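3. Data Collection

The Mokari task set has 20 tabletop tasks. This section covers the fruit tasks, which were recorded in May on the Crichton bench. All examples were gathered by teleoperation. The operator (Talha Durrani for most sessions) moved the arm with a hand controller while the wrist camera and joint positions were logged together.

Each episode starts with the arm in its home pose and ends when the operator presses the stop pedal. Fruit positions were changed by hand between episodes. An episode was kept if the target was grasped on the first or second try. Episodes with a dropped camera stream were deleted before labeling.

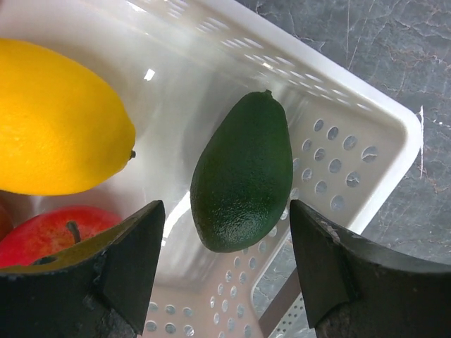 Figure 5. Wrist camera view, avocado between the gripper fingers, with lemon and apple to the left in the white basket.

The avocado was harder to label than the lemon. Its dark skin is close in brightness to the black fingers, and our first contact detector, which used a plain threshold on the image, often fired early. We replaced it with a threshold on finger motor current. Glare on the basket rim was left in the images and no color correction was applied.

After filtering, the set held 2301 episodes, each up to 400 steps long. Longer episodes were cut into two parts at the point where the gripper closed. The split into training and test data was made by session, so that episodes with the same lighting did not end up on both sides.

3.1 Known problems

The labels "reach" and "align" were applied differently in the early sessions. These were merged into a single label in the Udel export. The Barnby export still has the old labels and was not used for training.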